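Search this site Enter keywords Go

Nirlow Boarding Kennels
Kennel Building Safety Checklist, with Comments
Inspection date: January 14, 2008

Marks used: OK, FIX (repair before the next intake), WATCH (look again at the next inspection).

1. Runs and gates

Gate latches, inside runs: OK. All close without lifting the gate.
Gate latches, outside runs: FIX. The latch on the end run next to the parking lot can be pushed open by a strong dog leaning on it. Keep that run out of use until the new latch is on. A clip on the chain is not a repair.
Fence wire: WATCH. A little rust low down on the north side. No sharp ends found.
Gap under fence: OK. Nothing a small dog could get its head through.
Floor drains: FIX. Two covers rock when stepped on. Claws can catch in the edge.

2. Sleeping area

Raised beds: OK. Chewed corners on a few, no loose threads long enough to swallow.
Room temperature: OK. The wall thermometer and our own agreed to within a degree.
Heat lamps: WATCH. Cords are out of reach, but one hangs lower than it did in April. Shorten the chain by 4 links.
Bedding storage: FIX. Clean blankets were stacked against the water heater. Move them to the shelf in the hall.

3. Food and water

Dry food bins: OK. Lids fit tight, no sign of mice.
Water bowls: OK. Bowls in the inside runs are clipped to the wire, as asked last time.
Feeding cards: FIX. Several cards had no entry for allergies. Write "none" if there are none. A blank space tells the evening staff nothing.
Medicines: OK. Locked, labeled with the dog's name, and kept apart from the cleaning products.
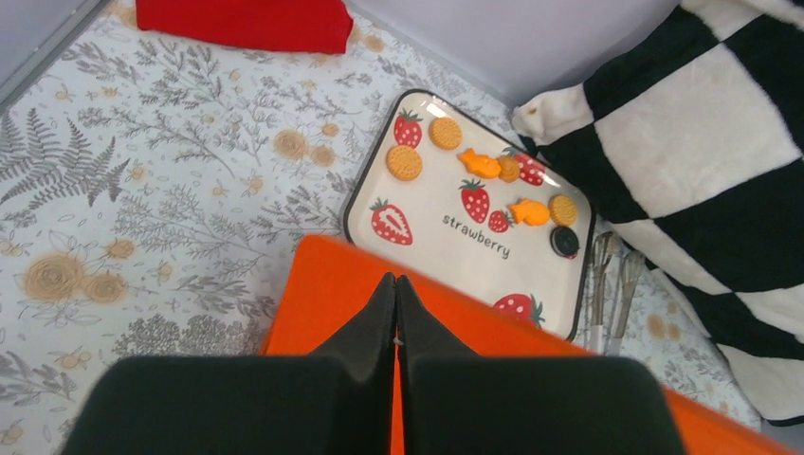 The rule in the draft copy of this checklist was that two dogs from the same household may be fed in one run if the owner signs for it. Dinen would drop that rule altogether, having seen brothers that ate side by side at home for years get into a bad fight over one bowl on the second night of boarding. The comment is fair, and the rule now reads: feed apart, then put together again once the bowls are picked up. The owner's signature is still needed for sharing a run at night.

4. Cleaning

Disinfectant: WATCH. The Rorine concentrate is being mixed by eye. Use the measuring cup and write the date on the spray bottle.
Rinse time: OK. Floors were rinsed and squeegeed before dogs went back in.
Mops: FIX. The isolation room mop was found in the main hall. It stays in the isolation room.

5. Fire and exits

Extinguishers: OK. Tags are current.
Smoke alarms: OK. All sounded when tested. The one in the grooming room is faint, so change the battery anyway.
Back door: FIX. Crates were stored across it. This was also written up last time.
Leads by the exit: WATCH. There are 53 hooks and not all of them had a slip lead. Fill the empty ones.

6. Records

Vaccination papers: 96 files checked. 4 had a rabies certificate that has run out. Those owners must send a new one before the next stay.
Emergency contacts: OK.
Vet agreement: OK. Poduval Animal Clinic takes our calls after hours. The number by the phone is the old one and needs to be changed.

Items marked FIX are to be signed off in the kennel book with the date the work was done. The end run latch and the back door come first.

Contact Nirlow Boarding Kennels | Copyright 2008 Nirlow | Back to top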